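Ask the founder of the Grilwood journaling circle how she quiets a busy mind and she lights up. "Two minutes, one pen, no rules!" she says. She started at her kitchen counter in June, scribbling before the kids woke up, and she still loves it (even the messy days).

"I used to rehearse arguments in the shower," she laughs. "Now I write them down and get on with washing my hair."

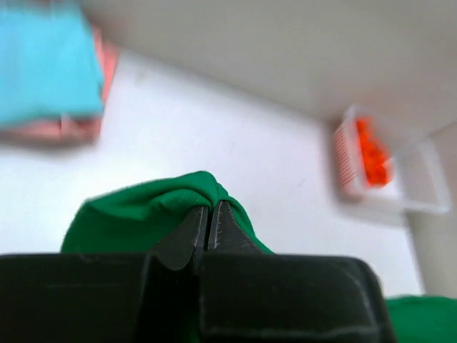

Starting small

Her advice for beginners is wonderfully simple: write up to 20 words, then close the notebook. "Some mornings mine just says 'tired, want toast.' That counts!"

The circle's next evening is 12th March in Staltness, and new faces are very welcome.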